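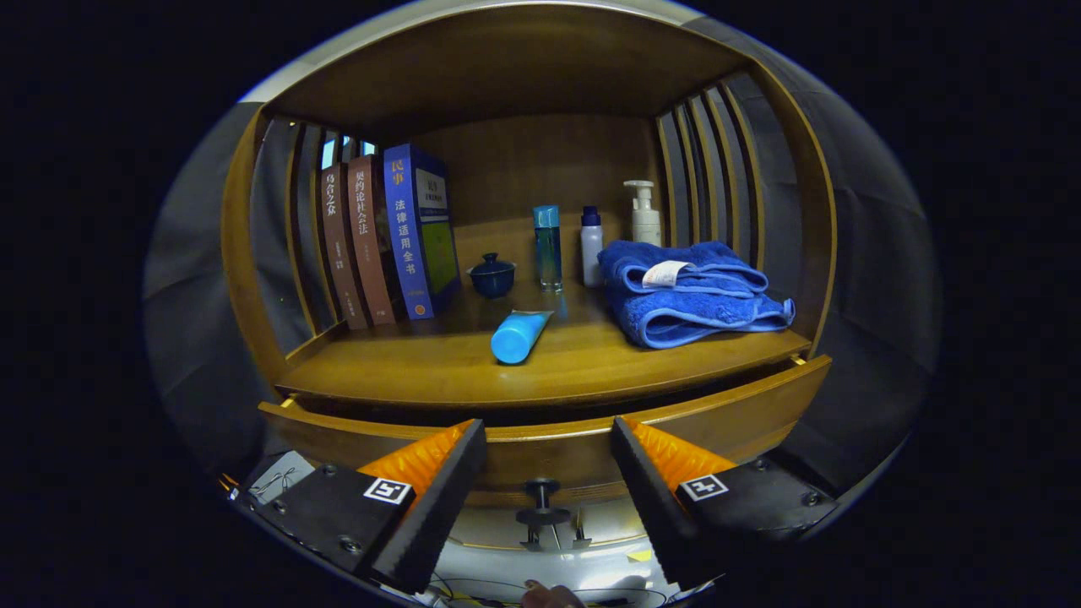

*An open shelf with slatted sides, books at the left.*

A cabinet that smells like a cabinet is fine. A cabinet that smells like a wet dog wearing your grandmother's coat needs an afternoon of your time. I have done this to three pieces of furniture now, including a Nikside secondhand wardrobe I should have left at the curb, and the method below is the one that stuck.

## What you need

- White vinegar, the cheap kind
- Dish soap, a few drops
- Two soft cloths and an old toothbrush
- Baking soda, 200 grams
- A fan, if you own one

Skip the scented sprays. I went through a whole bottle of Brunari cedar mist in one January and ended up with a wardrobe that smelled of mildew on a ski trip.

## 1. Empty it completely

Everything comes out, including the things you were planning to work around. Stand books on end somewhere airy with the pages slightly fanned. Wash any fabric that lived in there, or it will carry the smell straight back in and undo your afternoon.

## 2. Vacuum before you wipe

Use the brush attachment and get into the corners. Dust plus water makes mud, and mud between slats is a hobby in itself. If your piece has louvers, run the toothbrush along each gap, top to bottom, and vacuum again.

## 3. Wipe with vinegar

Mix one part vinegar with two parts water and add the soap. Try it somewhere hidden first, especially on waxed or antique finishes. Wring the cloth until it's barely damp, then wipe along the grain. Follow at once with a dry cloth.

Unfinished wood drinks water like it's on vacation, so go lighter there.

## 4. Dry it longer than you want to

Doors open, fan on low, overnight at least. I gave the Carrasco sideboard 20 hours and felt very patient about it. It needed another day.

## 5. Leave the baking soda in

Pour it into 2 shallow bowls, set them on the shelves, and close the doors if there are any. Give it three days. Throw the powder out afterward — it does not belong in pancakes.

## Putting things back

Leave a finger's width between your stuff and the back panel so air can move. Keep bottles on a tray and wipe their bottoms before they go in. Damp towels stay out, even the one that's "basically dry."

If the smell returns within a week, check the wall behind the furniture. Mine had a patch of mold the size of a dinner plate, and the wardrobe had been taking the blame for it.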